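Home | Stories | Archive | About
Search stories...

The Tray

By Menaka Gunawardena

I had been staring at Echeverri for so long that I'd started dreaming in turquoise. Echeverri was our simulator, and Prasanna had named it after a street he once lived on, and I was the one who had to run the thing 463 times before lunch.

The idea was Habibur's. Train the arm on nothing! Let it reach into a tray with nothing in it, over and over, and see if it learned to say so and pull back. Our old policy never could. It closed its fingers on air and reported a successful grasp, every time, proud as a cat.

"It's lying," Thilini said.

"It's hopeful," I said.

So I loaded the new one, opened the wrist view and pulled my chair in close.

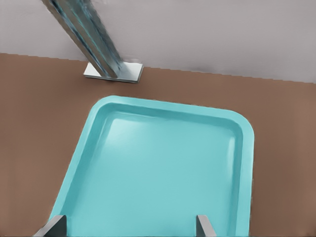 Run 14

The fingers stayed wide apart. I leaned in (as if that would help) and watched the log instead of the tray - one line, then another, and then the word I'd been waiting on since September: EMPTY. I yelled so loud that Thilini dropped her sandwich.

"Do it again," she said, wiping mayo off her badge.

I did it again. EMPTY. The old policy, on the same seed, told me it had caught something wonderful. I kind of missed it already, and I saved a copy in a folder called Tomov, where I figured Habibur would never look.

2 comments | 14 shares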